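Makberg Centre for Repair and Reuse
7th May
Our teaching-by-demonstration project has moved on to desktop computers. Over the next few posts we set out how an operator shows a robot arm the work of removing and refitting a processor, and what we are learning from it. 1/

Makberg Centre for Repair and Reuse
The operator does not write a program. She sits at a control station, moves a handset, and the arm follows. Every movement of the arm and every opening and closing of the fingers is recorded, together with the camera views. A complete run, from first approach to final release, is called a demonstration. 2/

Makberg Centre for Repair and Reuse
The wrist camera matters most in the last few centimetres. Operators use it to line up the fingers with the socket, and the learning software is given the same view. 3/

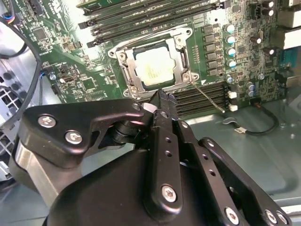
Wrist camera view: the processor in its socket, with the retention frame around it and the memory slots beyond.

Makberg Centre for Repair and Reuse
The socket lever is the first difficulty. It has to be pushed slightly to one side before it will rise, and a person does this without thinking. By remote control the movement must be made on purpose, and slowly. Our operators are now asked to pause briefly before the lever and again after it, so that the two stages can be told apart in the recording. 4/

Makberg Centre for Repair and Reuse
We have also tried guiding the arm by hand, with the motors relaxed. Staff found this easier to learn. The drawback is that the guiding hand tends to block the camera, and the recordings were of less use to the software. Hand guiding is now kept for large movements, such as the approach to the case. 5/

Makberg Centre for Repair and Reuse
Since January the team has recorded 977 demonstrations, of which 965 have been accepted for training. The remainder were set aside after review, mostly for gaps in the recorded signal. Runs in which the operator made a small error and put it right are kept. They show the robot how to recover. 6/

Makberg Centre for Repair and Reuse
Lifting and placing are recorded as separate tasks. For placing, the chip must be held level above the open socket and lowered straight down. No sideways correction is allowed once it has touched the socket – the operator must lift and begin the descent again. 7/

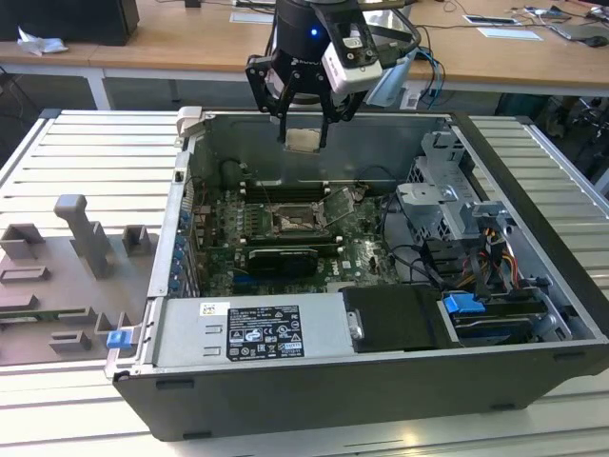 Maxine Tuhiwai asks whether the operators can feel anything through the handset when the chip meets the socket, or whether they are working by eye alone, as she would expect the lack of touch to be the hardest part of the job.

Makberg Centre for Repair and Reuse
At present they work by eye. The Doolan handset gives a faint vibration when the fingers close, but it does not pass on contact at the socket. A version with force feedback is on loan to our Clarnia workshop, and we shall report on it once the trial is complete. 8/

Makberg Centre for Repair and Reuse
New operators complete 3 supervised sessions on scrap boards before their recordings are considered for the training set. Obinna Adeyemi leads these sessions. Colleagues wishing to take part should speak to their section head in the first instance. 9/

Makberg Centre for Repair and Reuse
The written guidance for operators, including the agreed start and finish positions for each task, is available from the project office on request. Memory modules are the next parts to be recorded. 10/10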